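Movie Night at Home: Tips for the Popcorn, the Screen, the Couch and the Mess Afterward

We have shown a movie in our living room nearly every Sunday since we moved to Brarkton, and in that time I have burned popcorn, dripped butter into a speaker, and wiped a television with something I had no business wiping a television with. Friends keep asking how we set it all up, and I always end up writing the same long email, so I'm putting the whole thing in one place (it got longer, sorry, but there's a snack section).

Most of this costs nothing. A few things cost a little. If you have a big comic-book picture coming up, one of those two-and-a-half-hour ones with a scene after the credits and another scene after that, you will want to read the part about cushions.

Popcorn on the stove

Get a heavy pot with a lid, the heaviest one you own. Put in enough oil to cover the bottom, drop in three kernels, put the lid on and set it over medium heat. When all three have popped, take the pot off the burner, pour in the rest of the kernels in a single layer, put the lid back and count slowly to thirty. Then back on the heat. That little rest lets all the kernels warm up together, and you get far fewer of those tooth-breakers at the bottom of the bowl.

Leave the lid open just a crack on the side facing away from you. The steam has to go somewhere, and if it can't get out it goes into the popcorn, and you get that squeaky packing-foam texture. When the popping slows down to a pop every couple of seconds, take it off. Don't be greedy about the last few. I was greedy all through the first winter and we had the smell of it in the curtains until May.

Salt: regular table salt bounces off and lands on the floor. Put a few spoonfuls in a clean coffee grinder or a mortar and make a powder of it, and keep the powder in a small jar by the stove. It sticks beautifully, and you'll use less.

Butter: melt it low and slow, let it sit a minute, and pour off the clear yellow part, leaving the milky stuff behind in the pan. The milky part is mostly water and that's what makes popcorn go limp before the opening titles are done. Drizzle half, toss, drizzle the other half, toss again. Use a bowl that looks much too big.

If you have children coming, make up paper lunch bags with the tops folded down into a cuff. A cuffed bag stands up by itself and nobody has to pass the bowl across somebody else's face during the car chase.

Drinks that stay off the rug

Muffin tins! I can't recommend these enough. Set a six-cup tin on the ottoman and each cup holds a short glass perfectly well, with a spot or two left over for candy. An old tin with scratches is ideal. Ours came from a box of kitchen odds and ends at the Brarnard flea market and it has never held a muffin in our house.

For ice, fill a thermos before the movie starts and keep it on the floor beside the couch. It will still be ice by the third act. And freeze a tray of lemonade cubes if you're serving lemonade, so the second glass tastes like the first.

Light and glare

A completely dark room is hard on the eyes, even though that's how the theater does it. A screen at home is smaller and often brighter, and your eyes keep jumping between it and the black wall. Put one small lamp behind the television, pointed at the wall, with the warmest, dimmest bulb you can find. People notice right away that the picture looks better and they can't say why.

Then sit down in every seat in the room, one after another, with the television off. Look at the dark screen as if it were a mirror. Whatever you can see in it (kitchen light, hallway, the street lamp through the gap in the blinds) is what you'll be seeing during every nighttime scene. We fixed ours with two binder clips on the curtains and a scrap of black felt over the clock on the stove.

Sound, when you can't make out the dialogue

Before you buy anything, look in the television's sound menu for something called night mode, or dialogue, or clear voice. They all have a different name for it. It brings the explosions down and the talking up, which is what most of us want at nine in the evening with a baby asleep down the hall. Turn it on and leave it on.

If you have a separate speaker bar, check that it isn't pushed back inside a cabinet. It should sit right at the front lip of the shelf. A folded dish towel or a square of that rubbery shelf liner underneath will stop the buzzing you get in the low notes. Bare floors make voices muddy too, so if you've rolled up a rug for the summer, put it back down on movie night and listen to the difference.

And there's no shame in subtitles. We use them for everything now. You catch all the muttered jokes.

Cushions and seating

Nobody's back likes a soft couch for that long. Roll a bath towel tight, put a rubber band on each end, and tuck it behind the small of your back. For the floor crowd, old bed pillows stuffed two at a time into one big case make a surprisingly firm seat, and the case goes straight in the wash.

Put the tallest people at the back and the restless ones by the door. Plan an intermission, too. We stop somewhere near the middle for 15 minutes, with the lights up, and it has done more for the general mood than anything else on this page. People stretch, someone puts the kettle on, and whoever has lost track of the plot can ask without being shushed.

Cleaning the screen

Now for my confession. For years I cleaned the television with paper towels and window spray. Please don't. Paper is rougher than it feels, and the ammonia in many window sprays can damage the coating on a modern screen. You want it turned off and cool, a clean dry microfiber cloth, and very light pressure. Start at the top and go side to side in long strokes, overlapping a little. For a fingerprint that won't budge (there's always one, at toddler height), dampen a corner of the cloth with distilled water. Dampen the cloth and never the screen, or the water runs down into the bottom edge where the electronics are.
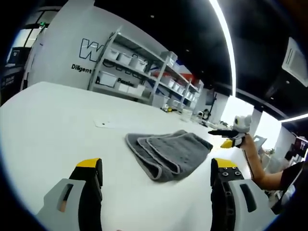 Keep your screen cloths apart from the ones you use in the kitchen. Once a cloth has met grease it will smear no matter how well you wash it. I sew a loop of red thread into the corner of mine and they live in a zip bag in the drawer under the television, along with the spare batteries.

Washing them is easy as long as you remember two things: no fabric softener, and no dryer sheets. Both leave a film in the fibers and then the cloth just pushes the dust around. Warm water, a small amount of plain liquid detergent, and a line to hang them on. Don't put them in with bath towels either, or you'll be picking lint off for a week.

Butter on the upholstery

It happens. Lift off anything solid with the back of a spoon, then cover the spot generously with cornstarch and walk away. Leave it overnight if you can. Vacuum it in the morning, and if there's still a shadow, mix a drop of dish soap into a cup of warm water, dab (don't rub) with a white cloth, and dab again with plain water. Try it first somewhere hidden, along the back or under a cushion. Velvet and silk I won't touch myself. Those go to the cleaner.

For kernels down the sides of the couch, slip a cut-off leg of old pantyhose over the vacuum nozzle and hold it on with a rubber band. The hose catches earrings and coins before they disappear, and you can tip them out into your hand when you're through.

Remotes, discs and the rest

Take the batteries out of the remote before you clean it. A cotton swab barely damp with rubbing alcohol gets around the buttons, and a wooden toothpick gets the line where the two halves of the case meet. Do this more often than you think you should, especially if you serve anything with cheese powder.

Discs get wiped from the center straight out to the rim, like the spokes of a wheel. Going around in circles follows the track, and a long scratch along the track is much harder for the player to read past than a short one across it. Store them standing up, out of the sun. We keep a paper list taped inside the cabinet door with the name of each borrowed movie and who has it, and that has saved at least one friendship.

One more for the popcorn pot, as I've been asked twice this month. If you've scorched it, cover the burned part with water, add a big spoonful of baking soda, and simmer it gently for a while with the window open. Let it cool on the back burner during the second half of the movie. Most of the black will lift with a wooden spoon, and what's left comes off with a little more baking soda and a nylon scrubber.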